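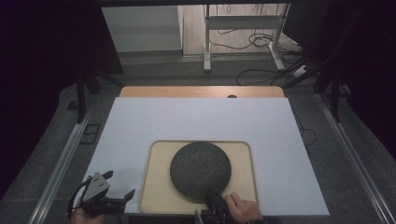 Ceramics workshop notebook, Kerslake building
Sat 29 September
Entry by Leonie Rutherford

Purpose of the session

The crawling fault in the Cindness matte glaze has now appeared in three firings in a row. The purpose of this session was to separate two possible causes: dust left on the bisque before glazing, and excessive shrinkage of the raw glaze as it dries. A third cause, uneven bisque temperature, was raised by colleagues in January and is set aside for the present, as the witness cones from the last load were level on every shelf.

Test pieces and preparation

A set of 14 tiles was cut from the white earthenware body and bisque fired earlier in the month. Half were wiped with a damp sponge and left overnight on the rack. The other half were left as they came from the kiln. Each tile carries a number in iron oxide on the back. Even numbers are wiped, odd numbers are not. Tile 9 has a small chip at one corner, recorded at this point so that it is not later read as a glaze fault.

The dry batch was weighed once and checked by a second person. Water was added at 367 grams, and the slop was passed twice through an 80 mesh sieve. A little coarse matter remained on the mesh after the first pass and was worked through with the brush. Nothing was left after the second. The bucket was then covered and allowed to stand through lunch.

One point for those who use the same bucket: the previous label gave the Tisten recipe, which contains more ball clay and will shrink more as it dries. The label has been replaced. Anyone who has glazed from this bucket on the strength of the old label should note it against their own work.

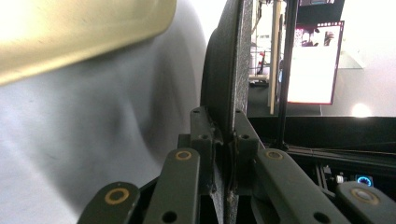 Application

All tiles were dipped for a slow count of three, held by the unglazed edge, and drained at the same corner. The glaze went on smoothly. Thickness was checked with a pin at two places on each tile. The lower edge was heavier throughout, as would be expected from the draining.

Fine cracks could be seen in the raw coat on several of the unwiped tiles by the time the last tile was dipped. The wiped tiles showed fewer, though tiles 4 and 12 were cracked along the heavy lower edge. These were not rubbed down. In ordinary production they would have been, and the results should be read with that in mind.

A second, thinner application was considered and decided against. It would have introduced another variable, and there was not enough of the batch to cover a full set.

Firing

The load went into the Ekamero kiln on the middle shelf only, with the tiles laid flat. The schedule was the standard slow climb to red heat, then a medium climb to a peak of 1,093 degrees Celsius with a short soak. The controller log has been printed and is pasted inside the back cover. The lid was closed fully only after the early part of the climb, in line with the posted procedure for damp ware.

The kiln was started late in the afternoon. Cooling is to be natural, with no cracking of the lid. The previous load was opened while still warm enough to require gloves, and two bowls crazed on the bench. Staff are asked not to repeat this, whatever the pressure for shelf space.
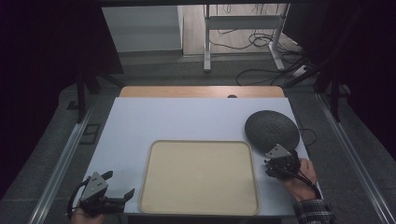

White board with beige tray and dark gray plate.

Observations before unpacking

No conclusion can be drawn until the tiles are out, but the raw coat already points toward dust as at least part of the problem. The cracking on 4 and 12 suggests that shrinkage is also at work where the coat is heavy. If both are confirmed, the remedy is simple enough: wipe all bisque, and calcine part of the clay in the recipe. The second step changes the surface slightly – past tests came out a little drier to the touch – and the potters who sell the matte ware will want to see a finished piece before agreeing to it.

Gum was also discussed. It would hold the raw coat together during handling but would slow the drying, and the bucket tends to sour when gum is left in it. It is not recommended for the shared glazes. Individuals may add it to their own small batches, clearly labeled.

To do

Unpack in numerical order and lay the tiles out with the wiped set on one side.
Record crawling for each tile as none, edge only, or face.
Weigh out a comparison batch with calcined clay, keeping the total dry weight the same.
Order replacement witness cones; the open box is nearly finished.
Return the 80 mesh sieve to the hook by the sink. It was found under the wedging table this morning with dried glaze in the rim.
Check the second pair of kiln gloves, which has a worn seam at the left thumb.

The key to the kiln room is in the usual drawer. Results will be entered on the facing page, L.R.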